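Badminton Is Back, and the Gear Shelf Needs You!

Apr 11, 2025

Spring sign-ups for the Tuhiwai Badminton Club are open, and we could not be happier with how many new names are on the list. Tuesday nights at the Ercombe Hall were packed all winter, so we've added a second evening for beginners and families. All 3 courts are ours from 6:30 until the lights go off at ten. Come for the whole stretch or drop in after dinner, whatever suits you!

Before the first session we're having our big gear sort, and if you've never been to one, please come. It's one of our favorite evenings of the year (yes, really). Everything comes out of the cupboard at once: rackets, covers, bags, all the little packets of bits that pile up in the side pockets. You find out what we own, you get to swing a few rackets you'd never have picked up otherwise, and somebody always goes home having finally found the cover they lost last July.

If you have a racket at home that you've stopped using, bring it along. We take anything with a sound frame, even if the strings have gone. Restringing is something we can sort out through the club, and we set aside $735 for strings and grips this season, so there's room for quite a few. Kids' rackets are especially welcome. Bags and covers too, since a racket that lives in a cover lasts so much longer than one rattling around in the trunk of a car.

A few of you asked what to look for when you borrow one. Pick it up and hold it out in front of you. Does the head pull down, or does it feel light and quick? Neither is wrong! Newer players often like a lighter head, but try a couple before you settle. Then check the grip. If it's shiny or it turns in your hand, ask for a fresh wrap, it takes two minutes and makes a huge difference. Last thing, run a finger around the rim for any cracks. 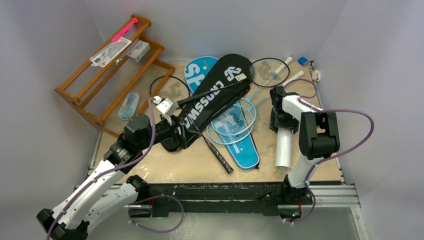
Once the rackets have been checked, we pair up the ones that match so doubles partners can grab a set together. The light blue ones are always the first to be spoken for, so get there early if you have your heart set on them. Black rackets go next to the big black bag, and the small packages go up on the wooden rack where people can find them without digging. Please don't put loose bits back in the bag pockets. We lost half a season's worth of grips that way!

Doors open at six for the sort, and we'll have tea and something sweet from the Givura bakery. Wear shoes you can play in, because the nets will be up and we'd love to hit a few birdies afterward.

To sign up for spring, fill out the form at the front desk or call the hall and ask for extension 3031. New members get their first 2 evenings free. See you on court!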